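Search this site
Enter your search term
Go

Toast, attempt whatever-we're-on-now

So it's July, it's far too warm to be making toast, and I have made more toast in the past fortnight than in the rest of my adult life put together. The arm is up and running! Properly running, with all its joints answering when I talk to them, and if you've been following along since the Drellasville days (the sad plywood one with the hobby servos, may it rest in its box) you'll know what a big deal that is for me.

A quick catch-up for anyone new. A few of us at Wemside, the shared workshop I'm always going on about, decided last winter to stop building things that wave and build something that does a job. Mirjana Bošković wanted it to sort screws. Magdy wanted it to play draughts. I wanted breakfast. We put it to a vote and breakfast won by one, and I'd like it noted that I only bribed one person.

The workshop kitchen was the obvious place for it. There's a decent wooden worktop, a toaster, a microwave, a sink, and people wandering through who leave their cups exactly where the arm wants to go, so you get all your obstacle testing free. I did try clearing everything away for the first few runs, but then it only worked on a clear worktop, and when has anyone ever had one of those?

Most of my time has gone on the fingers. The first pair I printed were too fat and too shiny, and bread just slid out of them, usually butter side down (there wasn't even any butter on it, it just felt that way). The second pair gripped beautifully and squashed every slice into a sort of bready taco. The ones on there now are slimmer, with a bit of give near the tips, and I've got the closing force down to 15 per cent of what the motor can manage. That's enough to hold a slice of ordinary white sliced. Sourdough is another matter and I'm not ready to talk about it. 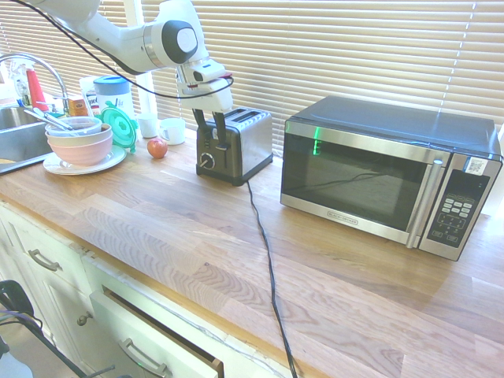
The bit I got badly wrong was the approach. I had the arm coming in low from the side and then tipping the wrist at the last moment, which looked very elegant in the simulator and in real life walloped the toaster along the worktop every single time. Kwan-ho Ng watched me do this for most of an evening, eating crisps, and then asked why I didn't just go up, over and straight down. Well. Quite. I rewrote it that night so it stops a little way above the slot, has a think, checks where it is, and then drops dead vertical at a crawl. It's slow and dull and so much better.

The other thing was the cable. I'd tied it down tight all the way along because I like things neat, and whenever the wrist turned past a certain point it tugged, and the whole tip would be off by a smidge. A smidge is plenty when you're aiming for a toaster slot! I cut the ties off, gave it a generous loop and the wobble vanished. It looks scruffier now and I've made my peace with that.

Scores, for those who like scores. I did 68 drops over three evenings with the new approach, all with the toaster unplugged, and 10 of those missed. Most of the misses were the slice catching the rim and folding over, and a couple were me having typed the slot position in wrong and blamed the robot for it. I ended up with around 800 lines of log, which Siu-fong Yeh has very kindly offered to turn into a graph, so that'll be in the next post if she hasn't come to her senses.

Still to do: the lever. Pushing it down takes a fair bit more oomph than I expected, and at the moment the fingers bend before it clicks. Nahom reckons I should close them fully and use them like a knuckle, and I think he's right, but I want to try a little printed cap first because I've already drawn it. Getting the toast out again is a whole separate problem and I'm leaving it until the weather cools down.

If any of you have got an arm to push a stiff spring lever without stalling, do leave a comment and tell me how you set the limits. I've got half a loaf left and the workshop until ten tonight.

Recent posts
Drolico motor drivers, one month in
Why my wrist joint was humming
Goodbye to the Drellasville arm
Fixing the Lam bench supply (again)
Wemside open evening: what we showed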